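Ticket 1335
Subject: Constituent casework intake form not routing by district
Opened by: Nusrat Pirzada, district office, Jernska
Assigned to: Ehsan Arain, legislative systems support
Product: Vinar casework (web form and inbox)
Priority: High
Status: Resolved, monitoring

Reported problem

Messages sent through the "Contact your Representative" form have stopped arriving in the district office inbox. The form accepts the message and shows the normal thank-you page. The sender gets the automatic receipt. No case is created for our office. First noticed 24th October, when a resident phoned to ask why we had not answered her letter on unemployment benefits. She read us the receipt, and the case number on it does not exist in our list.

Other offices on the same floor report no trouble. We have not changed our settings since the April update.

First response (Arain)

Please confirm the following:

Does the missing mail affect all topics, or only benefits?
Are the senders in the part of Jernska that was added to the district under the new map?
Can you see the "Unassigned" queue from your login?

Reply (Pirzada)

All topics. I checked a few of the callers and they are all from the Rana precincts, the ones we picked up from the neighboring district. Residents in the old part of the district are coming through normally. I do not see a queue called Unassigned.

Findings

The form takes the street address, matches it to a precinct, and then looks up the precinct in the district table. The district table was updated in April with the new map. The precinct table was not. The Rana precincts were renumbered when the lines moved, so the form was returning a precinct number that no longer appears in the district table. With no match, the case is written to Unassigned. That queue is visible only to administrator logins, and its alert address belonged to a staff member who left before the session started.

Cases found in Unassigned for this office: 38. The oldest is 9 weeks old. Nothing was deleted. The receipt numbers match, but they carry a temporary prefix that the office search does not read, so the resident's case could not be found from the district side.

Ruled out: spam filter, mailbox quota, browser version, expired certificate. The outbound newsletter runs on Zevau and shares no tables with Vinar. It was not checked beyond confirming that.

Work done

1. Exported the Unassigned queue before making changes. Copy saved to the office share.

2. Loaded the current precinct file from the city clerk. First load failed on a header mismatch (the clerk's file now has separate columns for ward and precinct). Merged the columns and reloaded without errors.

3. Reran address matching on the queue. All cases moved to the district office inbox with their original dates kept. The reply timer is set to 60 days and counts from the original date, so the oldest ones show as overdue. This is correct - do not reset them.

4. Pointed the queue alert to the shared support address and gave the office manager login read access to Unassigned.

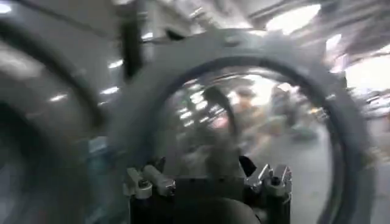
5. Submitted test messages from one address in each Rana precinct, plus two in the old part of the district. All were routed to the correct office. Test cases closed with the reason "test" so they stay out of the monthly count.

Reply (Pirzada)

Cases are in the inbox. We are calling the overdue ones first, starting with benefits and housing. Two of them turned out to be for the state senator and were forwarded by hand. Is there a way to change the prefix on the old receipts? People are still quoting those numbers over the phone.

Reply (Arain)

The prefix cannot be changed on receipts already sent. Search now ignores it, so the number can be typed either with or without it. If a search still comes back empty, clear the "my cases only" box and try again.

For the senate forwards, use Transfer in the case menu. Forwarding by hand leaves the case open on your side and the timer keeps running. I have closed those two.

Open items

Precinct and district tables should load as one job. Change request filed with Vinar, no date given yet.
Apartment addresses with a unit letter still match on the building only. No effect on routing in this district.
Ticket stays in monitoring until the next precinct file is loaded.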